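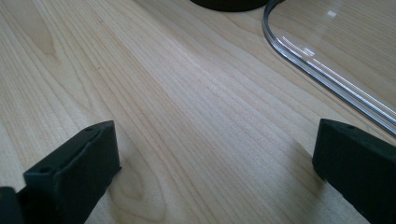

How to Get Through Race Morning at the Gondevine 10K

By Tarun Rajput
Saturday, September 25, 2021
14 shares | 2 comments

Most 10K advice covers the running. I have little to add on the running, which you do by putting one foot down and regretting it. The morning is where people come apart, so let's do the morning.

The night before

Pin your bib to your shirt while you're awake enough to tell front from back. Use four pins, one per corner. Two pins will hold it too, in the sense that a sail is held to a mast. If your timing chip is the shoe kind, thread it through the laces now and put the shoes by the door.

Eat what you normally eat. I tried a new lentil recipe before the March race in Lomach and got to know the course's portable toilets very well.

Getting there

The Grestelon lot fills early. Park on the far side of the river and walk over the footbridge – it takes nearly 14 minutes, and you can call it a warm-up. Bag check closes well before the start, and the people running it have heard your story.

Get in the bathroom line as soon as you arrive. When you come out, get back in it.

Lining up

Find the pace sign that matches a time you've run in the last year. Your college time doesn't count. If you're not sure, go one sign back. Passing people is pleasant, and being passed by a man pushing twins is something you carry for a while.

Wear an old sweatshirt in the corral and toss it to the side just before the start. Don't wear one you like.

The first 2 miles

Go slower than feels right. The course drops gently to the Kaushik Street turn and everybody thinks they've gotten fit overnight. The hill comes at mile 3 and corrects the record.

Take water at the second table. The first one is a traffic jam with cups.

Afterward

Keep walking past the finish line until you're clear of the chute. Get your banana, get your bag, change your socks. You'll be sore on stairs for up to 48 hours, so plan any trips to the basement now.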